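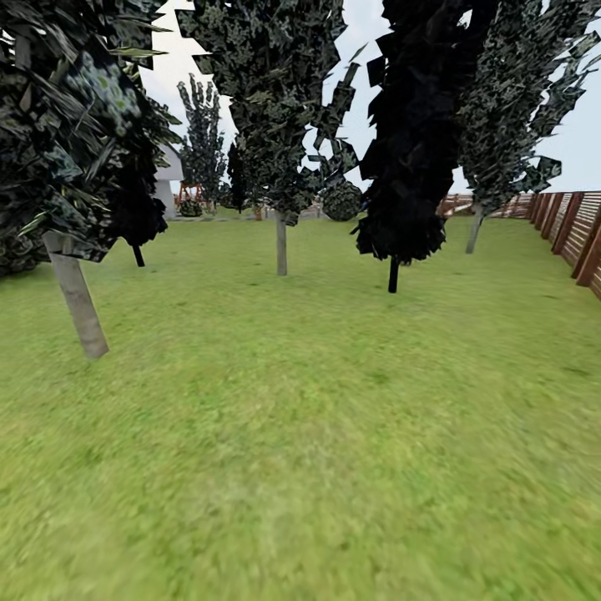

Garden map, robot parked at the start pose. Head camera, default render settings.

Distow user forum > Simulation > Cell setup

kokness_bench
I look after one simulated two-arm mobile unit on the backyard map, running the egg collection task. Since the September update the left gripper reports a grip fault partway through the drive across the lawn. The basket is still in the hand when it happens. Fault code is 73. I re-zeroed both grippers and reloaded the hand model, no change. Log attached, first fault at step 2,491.

tzuhsuan_lo
What is the close force on the left hand? The update resets it to the default, and the default was picked for rigid boxes. Go to the hand config and check hold_force. Mine was 50 before and had dropped to 8.

kokness_bench
It was 8. Set it back to 50 and restarted. The fault now comes later in the run but it still comes.

prirkari
I would leave the force alone. High force on a thin rim pushes the finger pads into the mesh, the solver pushes back, and you get a spike that reads as a lost grip. Replace the collision mesh on the basket. The stock one is a single convex hull, so the pads close on a surface that does not match the rim.

tzuhsuan_lo
Disagree. The hull is coarse but it is stable. I have run it for nearly 50 sessions at the higher force with no spikes. If the fault moved when the force changed, force is part of it.

kokness_bench
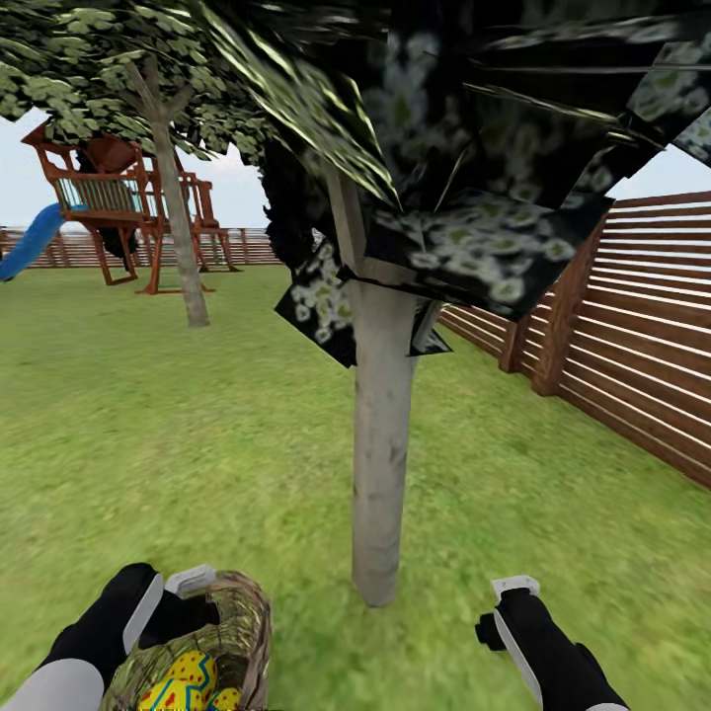 Contact settings on my cell are stock apart from hold_force. Friction is one value for both hands, and the pads have not been edited. With the basket in the left gripper, the egg inside it and the right gripper empty, I read the wrist torque on both sides at standstill. The left has an offset that the right does not. I assumed that was payload, but the payload entry for the left hand is blank.

prirkari
Then fill it in before anything else. A blank payload is treated as zero, and the controller books the load as drift. Enter the mass of basket plus egg – both, as one body – and re-zero with the hand open and empty.

tzuhsuan_lo
Agree on the payload. Order matters: zero first, then pick up, then apply the payload. Weidemann's setup notes have it the other way around and that page is wrong.

prirkari
The page is correct for the old controller.

kokness_bench
Zeroed open, picked up, applied payload, hold_force left at 50. Standstill offset is gone. Starting the full drive now, will post the log.

Akash Mathur (moderator)
Moved from General. Please put the controller version in the first post.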